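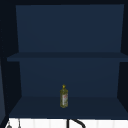 The simulated kitchen, upper cabinet, with the oil bottle inside.

Search this site Go

Wukier at home: notes for the talk, November 2018

Start slow, let people find a chair. Say hello, thank Veerle De Haan for lending us her bench and, for most of October, her extension cords too (she wants them back, she has told me twice). Then explain that Wukier is an arm Jae-in and I are building in the shared workshop, one evening at a time, and that it has a kitchen to practice in on the computer long before I let it anywhere near my own dishes.

Say what the arm is made of, but don't get lost in it! Secondhand motors, printed brackets, a control board Teun Mulder had in a drawer. I kept every receipt and the total so far is 1498, and yes, my family knows.
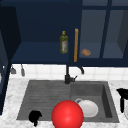 Reaching is where we've spent most of our time, and I'd like to linger on it, so skip the motor slide if the clock is bad. The first planner I wrote only cared about getting to the target by the shortest path, which sounds sensible until you think about what's next to the target. Look at the bottle on the open shelf, with that long wooden door handle running right beside it. Come in from the right and you have to deal with the handle first, so the planner now prefers the left, where there's plenty of empty shelf. Jae-in wrote that part and can answer questions far better than I can.

Then the numbers, gently. We did 100 trial reaches with the old planner and 200 with the new one, and I know that isn't a fair comparison, Hendrik Kramer has already been kind enough to say so. Promise to even them up before the next meeting.

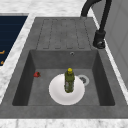

After that, talk about the gripper pads, which I'm still fussing over. The soft ones hold nicely and wear out fast, the hard ones last and let go of things. Pass both kinds around the room (get them back from Nikau this time). If there are a few minutes left, ask whether anyone has tried silicone, and write down the names of whoever puts a hand up.

Contact | © Okoth Workshop | Back to top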